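From: Mafalda Serrano
To: Herkden costume and textile list
Subject: Re: Resizing wool felt cloches

On a morning in April, Keyvan Abbasi wrote:

> I have two wool felt cloches from the Purnton estate sale, both
> too small for me. The tag in one says Bahrami. Is it safe to
> steam them up a size, or will the crown lose its shape? Also,
> does the ribbon inside have to come out first?
>
> Keyvan

Keyvan,

Yes to both, with limits. Wool felt will usually take one size. Past that the crown thins at the tip and the brim starts to ripple. Fur felt stretches further, but you said wool, so plan on one size and stop.

The inner ribbon has to come out. It was sewn in to hold the size and it will not give. Snip the stitches from the inside, one at a time, and keep the ribbon as a pattern for the new one. Old thread can be brittle, and pulling it will tear the felt.

Measure the inside of the crown before steaming and again when the hat is cold and dry. Felt shrinks back a little overnight. Leave it on the block until morning.

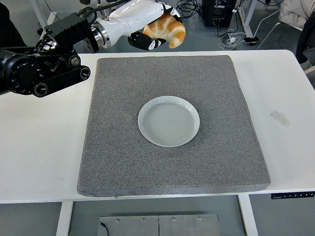 Plate and gray speckled pad, white table

On the block itself: an adjustable stretcher leaves a flat spot front and back unless you turn it every few minutes. A solid wooden block in the right size is better. Bindu Pinto had a few to lend at the Jiltombridge meeting, and she may still have them. Cover the block with plastic wrap so the wood does not stain the felt.

Do not use a steam iron directly on the nap. Hold the hat over a kettle, inside facing the steam, and work it by hand as it softens. Brush the nap when it is dry, counterclockwise as seen from above.

I can't help much with the Bahrami tag. Pouran Mousavi posted scans of three of their labels in message 151, and the printed ones look later than the woven ones. Which kind is yours? If there is a stock number under the name, please post it – the list in message 98 is missing most of the winter styles.

Mafalda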